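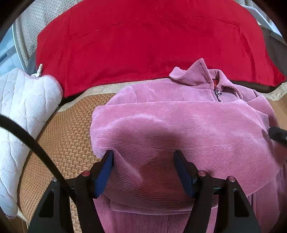

2/ Sleeves

Thread continues with the garment set. Corduroy was the worst performer in the trials, so it gets its own post. The pinch is taken on a fold, pads parallel, and the cloth bunches at the pads. Bunching is fine up to a point. Past that point the fold releases all at once.

3/ Background for those joining at this post. We are a student team of four, second-year project, clothes folding with a hand-held gripper first and an arm later. The hand-held phase gives us recordings of a person doing the task with the same two fingers the arm will have. Project name is Prurken. Supervisor is Noboru Tsuji.

4/ The task as written in our plan: take one zip-up jacket lying on a bed, bring each sleeve across the body, fold the lower half up, finish with the collar visible. No second hand. That last rule costs more time than the other three put together.

5/ Finger width matters less than we assumed in April. We printed three widths and the middle one stayed on. Pad material matters a lot. Bare plastic slid along the ribs of the corduroy if the pull was in line with them. Across the ribs it held.

6/ Rubber pads fixed most of that. Remaining problem is pinch depth. Too shallow and you get only the pile. Too deep and you take the layer underneath as well, and then the sleeve and the front panel travel together.

7/ Numbers from the last round. 32 attempts on corduroy, 32 on a plain cotton shirt. Corduroy: 14 dropped folds. Cotton: two. We count a drop as any release before the fold has reached its line, including the ones the operator caught and carried on from.

8/ Zips are a separate nuisance. A closed zip makes the front edge stiff, so the fold wants to open again. An open zip gives two loose panels. We standardised on whatever state the jacket was in at the start and wrote it in the log. Setsuko Ogura argued for always closed. She may be right, and the next round will be split so we can check.

9/ Surface under the garment. A woven mat lets the cloth slide a little, which helps when you drag a sleeve over. Fleece holds everything where it is. We had planned to work only on a table. Beds went into the plan after the second review, on the grounds that people fold clothes on beds.

10/ Cable routing. It has to have enough slack for a full reach and still stay off the sleeve you are moving. We lost over an hour of recordings to a cable that kept dragging one cuff. Current rule is that the cable leaves to the left and the operator checks it before closing the fingers.

11/ Someone asked about the screws. They are ordinary machine screws. The plates come off in a couple of minutes, so a cracked finger does not end a session. We have cracked two, both at the same corner of a cutout. The redraw has a bigger radius there.

12/ Median time for a full jacket is 66 seconds with the gripper. I have not timed bare hands properly and will not quote a guess. Time is not marked in the assessment anyway - final shape is, plus the quality of the log.

13/ Still to do before the demo: the split test on zips, a left-handed operator, and a rewrite of the labelling sheet, where "sleeve across" and "sleeve down" are being used for the same move by different people. Ogura has the sheet. I have the pads.

14/ Pad drawings go up once the redraw is checked. If your club has tried softer rubber on ribbed cloth, please reply with the thickness. Ours wears at the front edge first and I would like to know if a thinner pad does the same.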